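What the robotics club is really learning

07/11/2018

I have a kid in the robotics club at school, and I've sat through enough of the parent evenings now to have opinions. Some of you asked for them after my last post about the Usport scoreboard mess, so you can blame yourselves.

For anyone outside Dallbridge, the club has 27 students this fall and one big project, which they call Frade. The idea is that a robot arm picks things out of a box and puts them somewhere else. The club enters it in the regional round in November, and the teams are scored on how many clean picks they get out of 50 tries. Everything is done in simulation. There is no arm. There's a program called Viltach that runs on the school computers and draws an arm for you, and the kids write code that tells the drawn arm where to go.

I want to be fair about this. I know why schools do it this way. A real arm costs money the district doesn't have, and when a ninth grader drives a real arm into a real table something breaks. In the software you hit reset. My kid has hit reset more times this month than I've hit the snooze button in my life.

But the letter that came home in September said students would get "hands-on robotics experience," and I keep getting stuck on the word hands. What they get is a scene they can load and look at from whatever side they like.

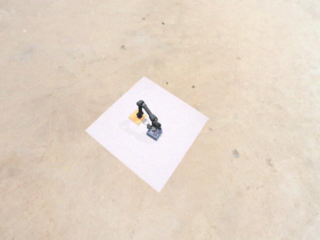
Ask the kids what the hard part is and they'll tell you it's the coordinates. You tell the arm where the box is, and if your numbers are off by a little, the gripper comes down on the rim or misses completely. Fine. That's a real lesson, and a good one. My kid came home furious over a minus sign and spent the whole evening hunting it down, and I don't remember ever being that worked up about a minus sign in school. I'll give the club that one without an argument.

What bothers me is how the results get talked about. At the last parent evening they put up a slide that said 83 percent success. People clapped. I asked what it was 83 percent of, and the answer took a while. It was 601 runs over several weeks, all with the box starting in one spot. The same spot, every run. I asked what happens if you move the box a few inches and was told that was "a stretch goal." So the arm has gotten pretty good at going to a place it already knows. My garage door can do that.

I said something like this out loud (more politely) and got the look you get when you're the parent who asks questions. Another parent told me afterward that the kids should be allowed to enjoy a win. Sure they should. I just think a bunch of teenagers can handle hearing what their number means. They figured out the coordinates. They can figure out that a percentage has a bottom half.

Then there's the scenery. Viltach lets you choose what goes around your robot, and somewhere along the way the club switched from a bare floor to an old factory building with brick walls and big windows. I'm told it makes for a better presentation, and the judges do give points for presentation. It certainly looks more like a place where work gets done. I watched a group spend most of a meeting on which building to use, when they had a gripper that wouldn't close on command half the time. They were having a great time, and I didn't have the heart to say anything. I'm saying it now.

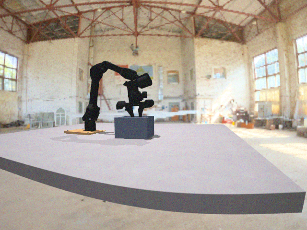 My kid's defense is that the setting matters, that a plain background is too easy and real places are full of junk. That would be a good point if the arm used a camera. It doesn't. The box position is typed in by hand at the top of the code. You could put that arm on the moon and it would go to the same three numbers. We went around on this over dinner, and I think I won, though I was told I "don't get rendering" – which is true, I don't.

So what would I change? Not much, and none of it costs anything. Move the box. Have somebody from another team pick the spot and don't tell the kids where it is until the day of the test. Write down the misses along with the picks, and write down what kind of miss it was, because right now all the failures go into one pile called "retry." And drop "hands-on" from the letter. Call it a programming club. It's a decent programming club! Plenty of kids would sign up for that, mine included.

I'd also like someone to bring in a real arm for one afternoon, even a cheap, wobbly one. I want them to send it their finished code and see how far off it lands. I have a guess about how that would go, and I'd bring snacks.

The regional round is coming up fast and I'll be there, sitting in the back and clapping like everyone else. If they post the run counts this time, I'll copy them here. If it's just another percentage on a slide, you'll be hearing from me about that too.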